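Cuaderno de taller, conservación de prensa. Abril

Lote Yilma, segunda caja. Periódicos sueltos y medios tomos, papel de pasta mecánica casi todo. El inventario de entrada da 790 ejemplares para el lote completo, pero cuenta los suplementos como piezas aparte y nosotros no. Se mantiene su numeración a lápiz y se añade la nuestra en la camisa, nunca en el papel.

9:40. Apertura y revisión en plano. El lomo del tomo de invierno está partido por el tercer cuadernillo. Las primeras planas han sufrido más que el interior: tostado en el margen exterior, pérdida en la esquina inferior derecha, un pliegue horizontal que cruza las seis columnas justo por debajo del titular. En cuatro ejemplares el pliegue ya es rotura. No se fuerza. Se anota y se pasa a refuerzo.

pH en frío, electrodo plano, margen inferior: 4,6 / 4,4 / 4,7. Repetido el segundo con gota nueva, 4,5. Coherente con lo que dio la primera caja. La tinta de imprenta, estable al agua y al etanol. El sello violeta de la hemeroteca de origen, soluble en los dos, así que cualquier tratamiento acuoso queda descartado en las hojas selladas salvo fijación previa. Pendiente de probar ciclododecano en un recorte sin valor.

Laminado de prueba con tisú de 9 g/m² y metilcelulosa al 2 %. Resultado aceptable por el reverso, algo de brillo por el anverso con luz rasante. Con el tisú de Ivness el brillo baja, pero la hoja se curva al secar. Lo dejo bajo peso hasta mañana, entre secantes y tejido sin tejer, y vuelvo a medir la flecha.

Catalogación. El vendedor describía el ejemplar 102 como edición de la mañana. No lo es. La cabecera lleva la línea de última hora y el parte telegráfico de la columna cinco no figura en la otra copia que tenemos, que sí es matinal. Misma fecha, mismo número, distinta composición en la primera plana y en la tercera; el resto de las planchas coincide. Ficha corregida: edición de tarde, con nota de variante. Habría que revisar con el mismo criterio todo lo que Conton vendió como «primera edición», término que en prensa diaria usan sin mucho rigor.

Sobre la tirada: el pie de imprenta de un número declara 4,000 ejemplares. Lo transcribo como está, con su coma. No se usa como dato de rareza en la ficha, es cifra del propio editor y no tenemos con qué contrastarla.

Fundas: las de poliéster de Poklow vienen con la soldadura del lado corto irregular. Dos han enganchado el borde de la hoja al introducirla. Para formato sábana, funda abierta por dos lados y cartulina de reserva alcalina detrás. Avisar en compras antes de repetir pedido.

Digitalización. Sin cambios respecto a la primera caja: 400 ppp, carta de color en cada sesión, cristal solo en hojas sin rotura abierta. El pliegue central proyecta sombra en las columnas tres y cuatro y el reconocimiento de texto falla ahí. Probar segunda fuente a menor ángulo.

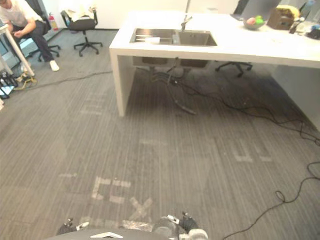 Queda por resolver el lavado de las hojas sin sello, que son minoría pero están entre las más ácidas. Baño de hidróxido cálcico diluido, por inmersión sobre soporte de poliéster, veinte minutos y cambio de agua. El problema es de medidas: una sábana desplegada pide cubeta grande y plana. Un fregadero de acero de dos senos como este, con un seno algo mayor que el otro, lo reservo para aclarar brochas, tamices y secantes, y el baño se hace en bandeja aparte. Medir la bandeja azul antes de decidir. Si no llega, las hojas dobles van por humectación en Gore-Tex y desacidificación por pulverización en el reverso, con control de pH a las 24 h.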